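Dirnbridge Repair Hall to Give Old Office Computers a Second Working Life

Registration opens in June for the Open Case program, a free hands-on course in desktop computer repair

PENLOW – Anyone who has ever pushed a tired old desktop computer into the back of a closet and promised to deal with it later is warmly invited to bring it to the Dirnbridge Repair Hall this June, when the Hall launches Open Case, a free program that teaches neighbors of every age how to look after, refurbish and pass along the computers they already own.

The program grew out of the Hall's popular evening repair sessions, where toasters and table lamps have always been welcome but where more and more people have been turning up with a computer under one arm. Bastos, the Penlow office supply firm, has kindly offered 400 retired desktop towers to get things started, and they will be checked over, fitted out with parts and handed on to households and classrooms across the area.

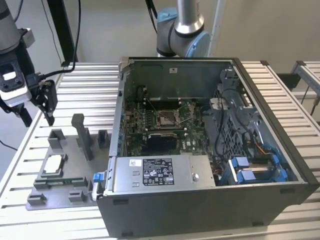 "People are a little scared of the inside of a computer, and I understand that, because I was too," said Alby Wihongi, who coordinates the program for the Hall. "But you lay the thing on its side, you take the panel off, and there's the power supply, there's the hard drive, there's the place where the processor goes. Once you've had a good long look, it starts to feel a lot more like a kitchen drawer, and you stop being afraid of opening it."

Participants will spend their first evening simply getting to know the parts, with plenty of time for questions (and for coffee, which the Hall takes seriously). From there they will move on to cleaning out dust, checking cables, swapping drives and adding memory. The last portion of the course is given over to the processor, the small square chip that does most of the thinking, and to the socket that holds it.
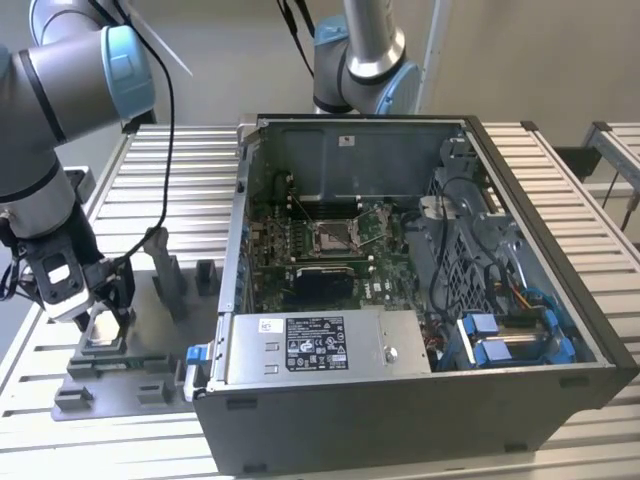 2 min read

The processor lesson is the one the Hall is most excited about! It calls for a steady hand and a bit of patience. Learners will practice lifting the lever beside the socket, opening the metal bracket, lining up the notches on the chip with the socket and setting the chip straight down without pressing on it. Then the bracket is closed and the lever comes back to its resting place, and the whole thing can be done over again until it feels comfortable.

Processors waiting for a home are kept in a molded parts tray from Grurnska, set right on the slatted aluminum workbench next to the open tower, so that everything is within easy reach.

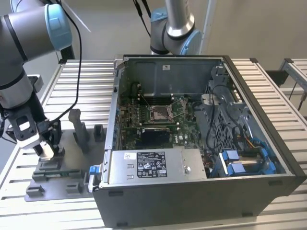

What to Bring and How to Sign Up

No experience is needed, and neither are tools. Those who have a desktop of their own are welcome to bring it along, and those who don't will work on one of the donated towers. Please copy any family photos or important papers to another drive before coming in, and leave the monitor and keyboard at home, as the Hall has plenty of both.

The course runs for 2 evenings, starting at 6:30 p.m. Children are very welcome with a grown-up.
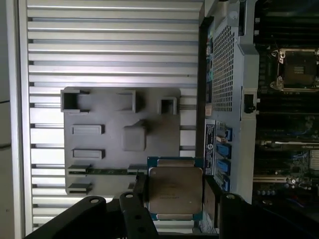

"I'd love for someone to walk out of here with a computer they put a processor into themselves," Wihongi said. "My own first one took me most of an afternoon, and I still remember how carefully I held that chip by its edges, and how pleased I was with myself at supper."

Sign-up sheets will be available at the front desk of the Dirnbridge Repair Hall and at the Penlow public library throughout June. Households and schools that would like to receive a refurbished computer may leave their names at either place, and questions from reporters can be directed to Alby Wihongi at the Hall.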